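**Learning to read long texts in a second language: do you look up every word?**

**nurhan_e** wrote:

Hello all. I am reading my first full novel in English, 144 pages, and I have a question about method. My teacher, Ms. Makori, says I should not open the dictionary more than 3 times on a page. But when I skip words I feel that I am cheating. Yesterday I skipped a word which I thought was a kind of weather, and two chapters later I understood it was the name of the dog.

How do you do it? I read in the evening, after work, so I am also a little tired.

**hicham.elk** wrote:

Your teacher is right. I learned with newspapers and I looked up everything, and after one year I had a notebook with 800 words and I could not follow a simple story. Read first, and mark the words with a pencil. Look them up when the chapter is finished. You will see that half of them you already understand by then.

I wrote a longer post about this on my page, I copy the beginning:

> Many learners believe that a slow reader is a careful reader. I believed it too. But when you stop at each word, you forget how the sentence started, and you must go back.
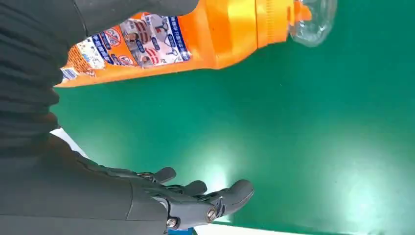

*Reading time: 3 minutes*

> So I made a rule for myself. I read one chapter without stopping, even when it is not comfortable. Then I choose 8 words, no more, and I write each one with the whole sentence where I found it. The sentence is more important than the translation.

The rest is about which books to choose, I can send it if you want.

**Ayten K.** wrote:

I do not agree with Hicham, sorry. It depends on the level. If you miss one word in each line, the "read without stopping" is only moving your eyes. I did this with a detective book and at the end I did not know who was dead.

For me it was better to take an easier book and look up everything in it. I used the Drametano readers, the thin ones with the word list at the back.

**hicham.elk** wrote:

@Ayten K. But then you agree that the book was too difficult, and the method is another question. With an easy book my method works also.

**Ayten K.** wrote:

Maybe. But Nurhan did not say that she wants to change the book. And I still think 8 words from a whole chapter is too few for a beginner.

**naomi_obura** wrote:

Is it possible to get the same novel as audio? I listen to the chapter first on the bus, then I read it at home. Names become clear very quickly this way, also names of dogs.

**nurhan_e** wrote:

Thank you everybody. I will keep the book, because I want to know what happens to the dog. This week I try the pencil, and I will ask at the library for the audio. Hicham, yes please, send me the rest of your post. Ayten, do the readers have the word list in English or in Turkish?

**Ayten K.** wrote:

In English only, with easy explanations. Start from level two, the first one is too childish.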